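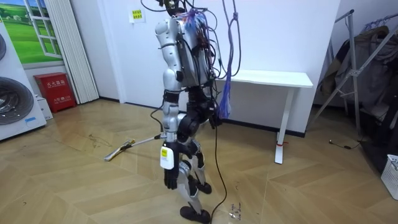

Fig. 1. Herringbone floor with a glossy finish. Flat mop laid down, faint dark smudges near it, small scraps of debris.

Plarkden Building Services Course
Unit 5: Damp mopping of patterned hard floors
Handout revised May 16, 2022

5.1 Scope

This unit covers routine cleaning of sealed floors laid in herringbone, either solid wood, engineered board or a printed wood-effect surface. Oiled and waxed floors are left to the October session. If the finish cannot be identified, ask the site for the laying record before any liquid is used. Where no record exists, treat the floor as wood.

5.2 Why the pattern matters

A herringbone floor has far more joints per square metre than a straight-laid floor of long boards. Each block meets its neighbours at the ends as well as the sides, and water left standing will find the ends first. End grain takes up water faster than the face of the block. Early signs of damage are a raised edge at the short side, a dull line in the finish and, later, a dark stain that cleaning will not shift.

The pattern also affects how marks are seen. Blocks running in different directions reflect light differently, and a smudge that shows plainly on one block may vanish on the next. Inspect from at least two positions, facing the window and then with the window behind you. A glossy finish makes this easier, but it also shows every streak left by too much detergent.

5.3 Dry removal

Dry removal is always done first. Scraps, grit and fibres pushed about by a damp pad will scratch the finish and collect in the joints.

Use a soft broom or a dry pad. Work from the far wall towards the door. Lift cables and lead ends where the site allows it and clean beneath them; dust gathers along any line that lies on the floor for long. Pick up larger pieces by hand. Vacuum heads with a hard rotating brush are not to be used on this type of floor.
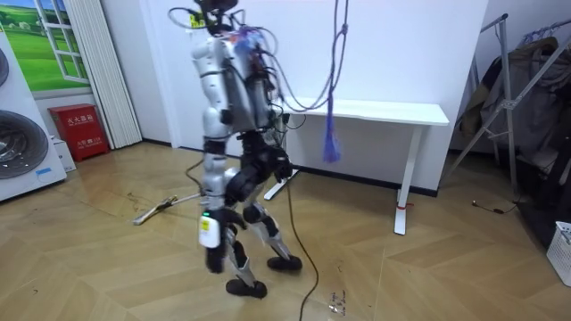

Check the corners and the strip along the skirting before moving on. A broom held at a low angle will miss the last few centimetres, and the debris left there is drawn out again by the damp pad.

5.4 Damp pass

The course uses the Pruro flat pad and Bellis neutral floor cleaner. Measure 5 ml of cleaner into 2000 ml of cool water. A stronger mix does not clean better and leaves a film.

Wring the pad until it no longer drips when held up by one corner. Set it flat on the floor and draw it along the general direction of the pattern, overlapping each pass by a third of the pad width. Do not follow the individual blocks. Turn the pad when the leading edge is visibly soiled, and change it when both sides are used.

Smudges are treated after the general pass. Fold a clean cloth, dampen it with the same solution and rub lightly along the length of the block. Rubber marks from soles and wheels usually need a second application. Abrasive pads and solvent sprays are excluded — both will cut the gloss, and the dull patch is more visible than the mark was. 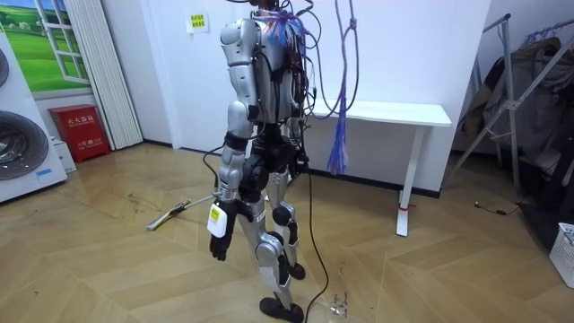

Allow the floor to dry in the open air with the door wedged and a wet floor sign out. Furniture that was moved goes back only when the surface is dry to the hand. Table legs should be lifted into place and not dragged.

5.5 Storage of the mop

Remove the pad after use, rinse it and hang it up. A damp pad left face down on wood can mark the finish overnight. The handle goes on the wall clip, head upwards. A handle left across a walkway is a trip hazard and is entered as such on the Istov inspection sheet, form 3905.

5.6 Practical task

Work in groups of 2. One person carries out the dry removal and the damp pass on the marked area while the other fills in the sheet, then change over. Record the finish, the dilution used, the number of pad changes and any marks remaining. Hand in both sheets before the end of the session.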